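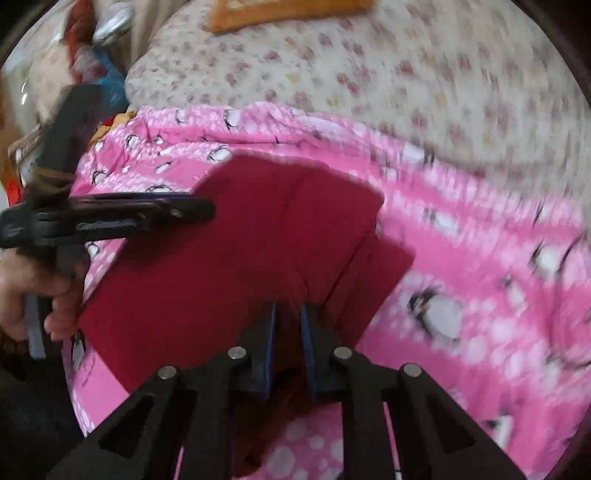 Maroon cloth on a penguin-print sheet.

Bedding Maker and Pattern Assistant, Otthorpe workshop
Full time or four days a week, starting in October

Do you notice the hem on a pillowcase before you notice the hotel room? Then please keep reading, we would love to hear from you!

Stuvel makes sheets, duvet covers, pillowcases and crib bedding in a converted dairy on the edge of Otthorpe. We cut, sew, wash and pack everything under one roof, and we mend what we sell for as long as the owner wants to keep it. Last year 137 pieces came back for mending, among them a duvet cover that had been through three siblings and a dog. It went home with a new button band and a patch cut from the same print, which we had luckily kept on the shelf.

The mending shelf is one reason we are hiring. The other is children's bedding, which has grown a lot faster than we planned for. We have 60 prints in the current range (animals are far and away the favorites) and each one has to be matched at the seams, checked after washing and cut so that the heads of the animals don't end up under the mattress. It is fussy work and we really enjoy it.

What you would be doing

About half your week would be at a sewing machine, mostly flat sheets, fitted corners and envelope closures. You would also spend time at the cutting table with Noémie Charpentier, who draws our patterns and will teach you how she lays out a print. The rest is a mix: mending, shrinkage tests, the odd custom order for a boat bunk or an antique crib, and helping to pack on the days the truck comes early.

You'd have a say in new products from the start. Our deep-pocket crib sheet came out of a complaint from the mending bench, and the plain dyed throws were sewn up from ends of rolls by Iñaki Palacios during a slow winter. They sold out before we had a price tag for them.

What we're looking for

You can sew a straight seam on an industrial machine, or you sew very well on a home machine and want to make the jump. You can read a tape measure to the sixteenth of an inch and don't mind measuring again. You're comfortable on your feet for part of the day and can lift a roll of cloth with someone on the other end.

Formal training is welcome but we don't ask for it. Two of our best people came from upholstery and one from a bakery. If you have worked with cotton sateen, brushed flannel or linen, tell us which one you like best and why, we have long arguments about this at lunch.

Some experience with mending by hand would be a big plus. So would a bit of French, as one of our mills writes all its delivery notes in it.

Hours and pay

The workday is 7:30 a.m. to 4 p.m. with a paid half-hour lunch. Four-day weeks are fine, and so are school-hour shifts once you are trained. Pay follows our posted scale, which we send to everyone who asks, before you apply if you like. You get paid vacation, a share of the year-end profit, and first pick from the seconds bin. (The seconds bin is very good. Most of us haven't bought a sheet in years.)

There is parking behind the building, and the Grondby bus stops at the end of the lane.

How to apply

Send a short letter to Gerd Lindemann at the workshop, along with photos of two things you have sewn or repaired. One of them can be something that went wrong, if you tell us what you learned from it. A resume is helpful but one page is plenty.

We'll invite a few people for a paid trial morning. You would sew a pillowcase, mend a small tear and have lunch with the rest of us. Bring your own scissors if you have a pair you're attached to.

Questions about the machines should go to Gaspard Rolland, who keeps them running and answers faster by phone than by email. Call after 2 p.m., when the cutting is done.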